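### 4. 출발 전날 밤: 차량 여행 일정 등록

Fatus 가족 여행 플래너는 일정을 대신 짜 주지만 짐까지 싸 주지는 않습니다. 3장에서 동행자를 모두 등록했다면 이어서 진행하십시오. 빠뜨린 자녀가 있으면 지금 추가하는 편이 가정의 평화에 좋습니다.

1. **새 여행**을 누르고 출발지와 최종 목적지를 입력합니다.
2. **하루 최대 운전 거리**를 정합니다. 기본값은 108km입니다. 뒷좌석에 어린이가 세 명 이상이면 70km로 낮추십시오. 어른들의 자존심은 계산에 반영되지 않습니다.
3. **경유지** 탭에서 박물관, 동굴, 휴게소를 고릅니다. 하루에 경유지를 아홉 곳까지 넣을 수 있습니다. 넣을 수 있다는 것과 다 들를 수 있다는 것은 별개의 문제입니다.
4. 경유지마다 **학습 메모**를 답니다. 홈스쿨링 가정은 과목을 지정해 두면 여행 뒤 기록장으로 내보낼 수 있습니다. '기념품 가게'는 과목으로 지정할 수 없습니다. 문의가 많았습니다.

> **참고:** 8월에는 입장 시간이 자주 바뀝니다. 출발일 아침에 **시간표 새로 고침**을 한 번 누르십시오.
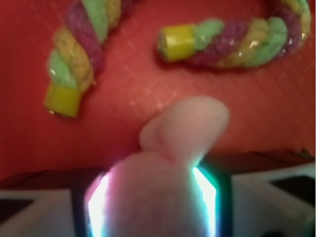 *알록달록한 꼰 밧줄과 노란색 끝마개*

5. **준비물** 목록을 열고 항목마다 담당자를 지정합니다. 담당자가 없는 항목은 운전자에게 자동 배정됩니다. 이 기능은 끌 수 없습니다.
6. **일정 잠금**을 누릅니다. 잠근 뒤에는 보호자 암호가 있어야 경유지를 바꿀 수 있습니다.

> **주의:** 보호자 암호를 자녀의 생일로 설정하지 마십시오. 자녀도 자기 생일은 압니다.

#### 4.1 오프라인 지도

산간 구간에서는 통신이 끊길 수 있습니다. **설정 > 지도 > 내려받기**에서 지나갈 지역을 선택하고, 완료 표시가 뜰 때까지 앱을 닫지 마십시오. 내려받기가 중간에 멈추면 다음 순서로 처리합니다.

1. 저장 공간을 확인합니다.
2. 무선 인터넷에 다시 연결합니다.
3. **이어받기**를 누릅니다. **처음부터**는 바로 옆에 있으니 손가락을 조심하십시오.

지도를 받은 뒤에도 경로가 회색으로 보이면 출발지가 비어 있는 경우입니다. 2번 화면이 아니라 **새 여행** 화면으로 돌아가 출발지를 다시 입력하십시오. 일정 공유 방법은 5장에 있습니다.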